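Notes on the Brindness Footpath Register

The register of footpaths for Brindness has now been open to residents for one full season, and a short account of its condition may be of use to those who consult it. It holds 1,759 entries, the oldest of which were copied by hand from parish maps. Of these, 390 have been checked on foot against the present line of the path.

Work on the Henier side began in May. The lower route past Sendside was found to be passable along its whole length, although 2 stiles require repair and the signpost at the ford bears the wrong distance. Both matters have been reported to the county. 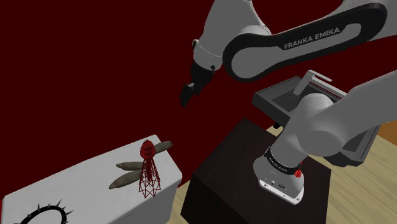
The upper route presents greater difficulty. The map shows a right of way crossing the Ki stream at the old mill, while the written entry places the crossing at the weir. Until the county rules on the question, this author will list both.

Walkers should allow up to 33 minutes for the climb from the weir to the ridge. Corrections to any entry may be left in the comments, with the entry number given first.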